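Speaker notes - Water loss in small supply networks: what night flow tells us

Slide 1. Title
Wait for the room to settle. Say that the talk covers one district, one winter and one method. Questions at the end, except for units, which people may shout out.

Slide 2. The district
Prergate is a single metered area with 2687 connections, nearly all of them domestic. It has one inlet, at the Tikport Road chamber, and one boundary valve that is kept shut. Pipe material is mixed: cast iron in the old centre, polyethylene in the later estates. Pressure at the inlet is fixed and is not reduced at night. Mention that last point twice, as it affects everything after slide 6.

Slide 3. Why night flow
Between two and four in the morning people use very little water. What still passes the inlet meter is mostly leakage, plus a small allowance for toilets, cisterns and the few businesses that run overnight. Take the allowance away and the remainder is the figure we work with.

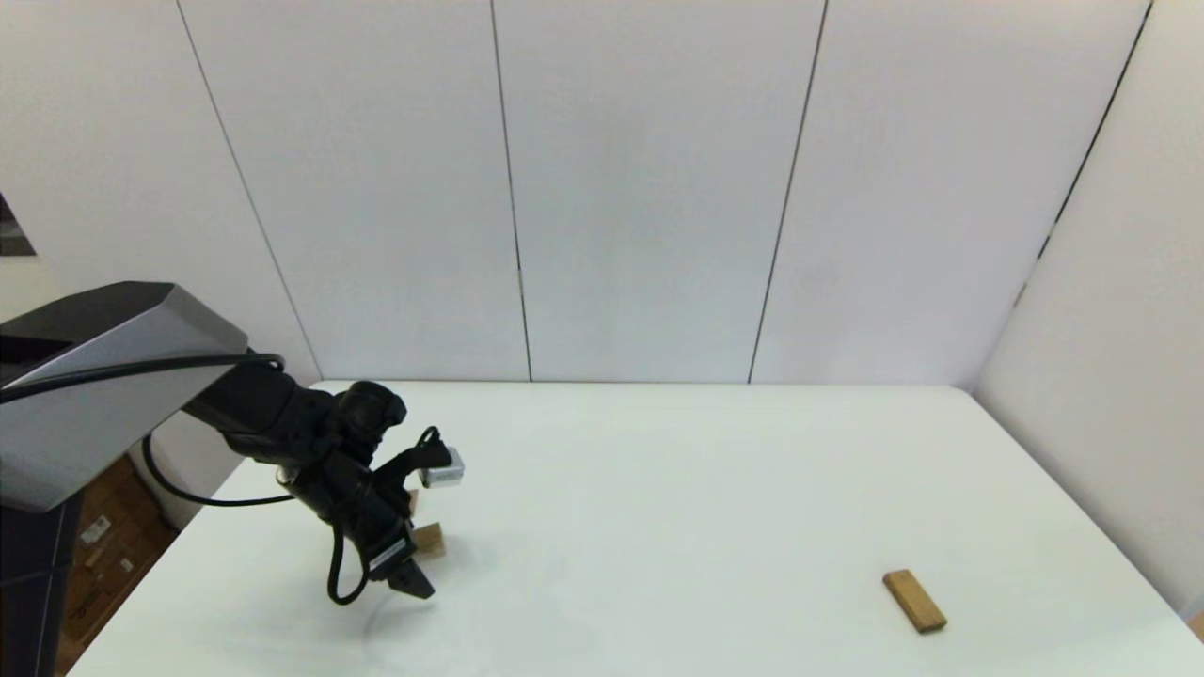 The allowance is where most arguments start. We used a fixed value per connection and did not adjust it by season. A bakery and the Flirnetti cold store were logged separately and subtracted as measured. If asked: yes, the cold store meter was checked before the trial, and it read slightly low.

Slide 4. Logging
Flow and pressure were recorded at 5 minute intervals. Loggers were read by hand each fortnight in the first half of the trial and by radio after that. There is a gap in January when the chamber flooded. Do not fill the gap on the chart - leave it blank and say why.

Slide 5. Sorting the events
We had 713 alarms over the trial. The Urio software raises one whenever the night minimum stays above its own rolling average for three nights. Of those alarms, 372 were repeats of an event already on the list. Go slowly here. The audience will want to divide one number by the other, and the result is not a false alarm rate. A repeat is a correct alarm about a known leak.

Points to keep ready for slide 5:
- A slow rise over several weeks usually means a joint or a service pipe.
- A step between one night and the next usually means a burst main or a valve left open.
- A step down with no repair on record should be treated as a meter fault until shown otherwise.
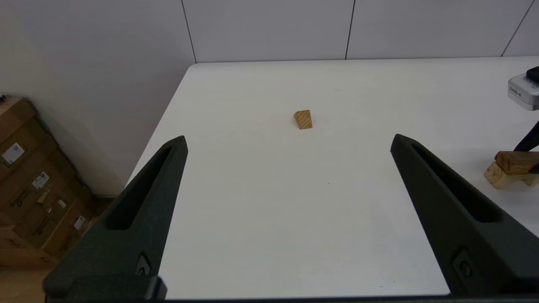

Slide 6. Pressure
Leakage rises with pressure, and the pipe material decides how steeply. Show the two curves, iron first. With a fixed inlet pressure, the night figure understates nothing in Prergate itself but cannot be compared directly with districts that turn pressure down after midnight. Correct to average zone pressure before any comparison.

Slide 7. Limits
One district, one winter. No summer data, so garden watering is untested. The boundary valve was sounded in February and found tight, but it was not tested again.

Slide 8. Next steps
Second inlet meter in series with the first. Repeat the trial with the allowance measured on a sample of homes. Leave this slide up during questions.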